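Tolamgate hand-held demonstrations, README

Version of 1/5/22. Maintained by Lurdes Bastos. Please read this before you train anything on it.

What you get

1,471 demonstrations of tabletop handling, recorded with two hand-held grippers and no robot arm. Each one has video, gripper opening and a pose track. They are split into 15 folders by task. Folder names are in English, the operators' notes are not.

What we were told, and what we think

The pitch from Meireles was that anyone could pick up the tools and teach a robot to do their chores. Perhaps. We had 3 operators, and all of them handled things in ways they never would with bare fingers. If you want natural human movement, I doubt you'll find it in here – you'll find people coping with a tool.
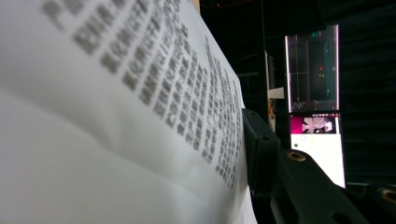
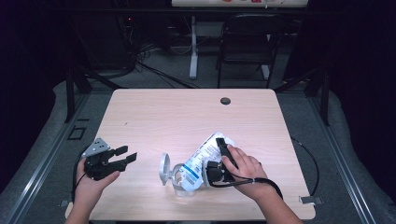

Success labels are the part I trust least. The operator set them by pressing a key at the end of a take, and tired operators are generous. Bottle tasks suffer most. With a clear plastic bottle lying on its side and a gripper pressing onto it, the video alone often won't tell you whether the grip would have held. Printed paper is awkward in another way: a sheet close to a gripper can fill much of the view, and text that near tends to blur, so don't plan on reading it.

Known problems

Pose tracks drift in folder 2. Greltiser's clean-up script hides the drift by smoothing it, so we left the raw tracks in as well.

The cables on the grippers pull. You may see a wrist turn for no reason the task would explain.

Left and right are swapped in a few early takes. We fixed the ones we found.

Not tested

The Nolcombe arm has never run a policy trained on the full set. Claims that the demonstrations transfer "directly" come from the sales sheet, and I'd like to see the trial logs first.

Corrections to Lurdes, with the folder and take number.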